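Buy the small things first

Every September our workshop in Brostach makes the budget for the next year, and every September somebody wants to begin with the arm. I understand this. An arm looks good in a plan. But I think it is the wrong order, and last year we paid for learning it.

We had 2,740 euros left for the clothing project. The first idea was to put all of it toward a used arm from a dealer in Leditz. Then we asked what the arm would do in its first month. The answer was: wait. We had no recordings of folding, no spare finger pads, and no money for people's hours.

So I argued for hand-held grippers, and for paying 40 hours of work with them on real clothes, in real rooms. A shirt on a clean table teaches you little about a thick coat on a soft bed.

My colleagues say that a cheap tool is soon thrown away. Maybe. But a spare set of pads costs us 75 euros, and a repair visit for an arm starts at 200 before any part is changed. In a small budget this difference decides if the work continues in spring.

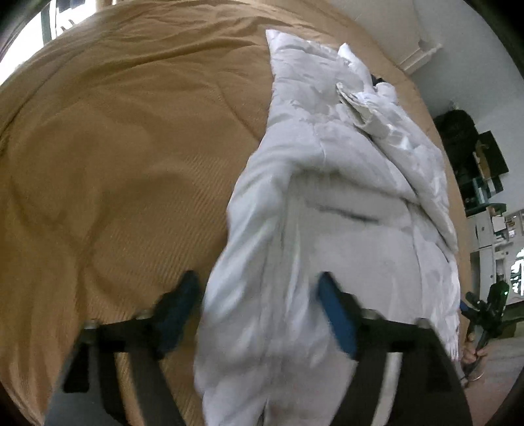

A white garment on the bed, between the blue finger pads of a hand-held gripper.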